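Can a landlord make me get rid of a countertop microwave over "kitchen load"?
Posted in Renting & Roommates by halfpintlilla, 23rd February

I rent a one-bedroom over a dry cleaner in Bumville. The lease is 18 pages long and I read most of them, which I thought was pretty good. Page 11, it now appears, has a line saying tenants may not add "fixed or high-draw cooking appliances" without written consent. My management company (Arancibia Property) sent a letter saying my microwave counts as one, and I have 10 days to remove it or pay a $389 "electrical assessment fee."

It's a regular countertop microwave. It plugs into the wall like a lamp. 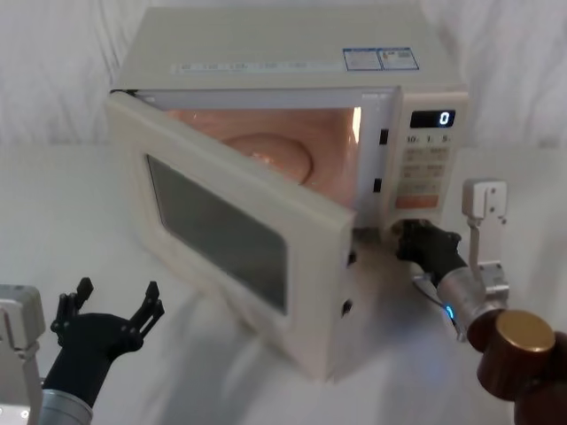
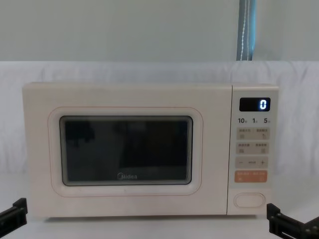 The microwave in question, door open in one shot.

The breaker has tripped twice since August, both times when I had the microwave and the space heater going together. I told them about it the second time, like a responsible adult, and this letter is my reward. The apartment came with a stove and a fridge and no microwave. The lease doesn't say what "high-draw" means anywhere. I've looked. Can they really do this? And is the fee a real thing or did somebody make it up over lunch?

kilnandkettle
Not a lawyer, but I managed small buildings for years and have written my share of bad letters.

First, a microwave you can pick up and carry out the door is not "fixed," so they're leaning entirely on "high-draw." When a lease doesn't define a term and the landlord wrote the lease, a lot of places will read the fuzzy part in the tenant's favor. That depends on your state, so check with a local tenant hotline before you bet rent money on it.

Second, the fee. Go find it in the lease. I mean the actual fee, with either a number or the words "assessment fee" next to it. If it isn't there, ask them in writing which section allows it. You'd be amazed how many fees go quiet when asked for their address.

Third, and you won't love this part, stop running the heater on that circuit. Space heaters often pull 1,500 watts all by themselves. Add a microwave and you're well past what an ordinary 15-amp circuit wants to carry. The breaker did its job. If they ever do send an electrician, the heater is what he'll be looking at.

I'd write back something like: "I received your letter. The appliance is a portable countertop microwave used on a standard outlet. Please identify the lease section defining 'high-draw' and the section authorizing the fee. I will not be using other large appliances on the same circuit." Keep a copy. Send it before the deadline, and send it by something that gives you a receipt.

Do not just skip $389 or knock it off the rent. And if you pay it to keep the peace, write "paid under protest" on there and keep a copy of that too.

porchlight_2
just move the heater to the bedroom. my old place had the whole kitchen AND the bathroom on one breaker and you learned to blow dry your hair between meals

sineteckfan
Disagree with the above about hotlines, mine put me on hold until I had moved out.

What worked for me was asking for consent. Your lease says "without written consent," so ask for the consent! Two sentences, very polite. If they say no, they have to come up with a reason, and now the reason is on paper. If they say yes, you're done. I did this over a window AC and got a yes in three days from a company that had been threatening me with a $2,000 bill for the wiring.

Also look on the back of the microwave for the rating label and write down the input watts, not the cooking watts. The input number is the higher one and it's the one that matters to the circuit. I used a cheap Sineteck plug-in meter for mine but the label will get you close enough.

halfpintlilla (original poster)
Thanks all. Went back through the lease and there is no assessment fee in it. There is a whole paragraph on waterbeds. Sent kilnandkettle's letter this morning with the consent request stuck on the end. The heater lives in the bedroom now -- so do I, mostly.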